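Chapter 10
Disassembly as a Planning Problem

Most introductory courses treat robot manipulation as assembly: parts arrive in known positions and are placed in known positions. Taking a used product apart offers neither guarantee. Screws may be missing, cables lie wherever the last owner left them, and two units of the same model may differ inside.

This chapter follows the Gundmont student project, in which a class divided into teams programmed a two-arm cell to remove components from desktop computers. The team led by Soledad Villanueva and Kamran Mughal wrote the task planner, called Miranda. Siamak Mahmoudi's team handled grasping and force limits. Their reports are used throughout, including the parts that describe failed attempts.

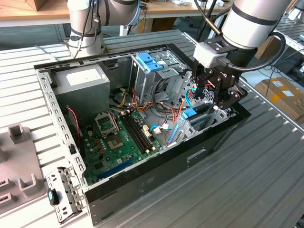 Figure 10.1 Two robot arms over an open desktop case. The gripper is above the drive bay and expansion card region. Loose power and data cables cross the middle of the case.

Rigid parts are the easier half of the problem. A drive cage has flat faces and a fixed position relative to the chassis, so its pose can be estimated from a few edges. Cables have no fixed shape. A bundle that blocks the approach to a connector must be moved first, and moving it changes what the camera can see. The planner must therefore update its model after each action.

Section 10.1 defines precedence graphs and shows how to build one for a computer case. Section 10.2 covers grasp selection with a parallel gripper near flexible obstacles. Section 10.3 assigns tasks to the 2 arms and treats collision avoidance between them. Readers should know forward kinematics and basic graph search before starting.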